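The Maple Board

Jamila Selvanayagam kept the old maple board from Prellwood long after her boys had moved out, and on slow June evenings she liked to set the blocks out on it, the reds on one side, the yellow heart near the green star. 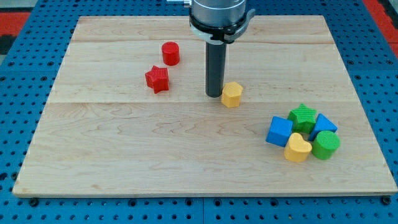
The Visitor from Posen

Her sister came on the late train, tired and hungry and talking before her coat was off, and she picked up the heart first (of course she did!) and held it all through supper.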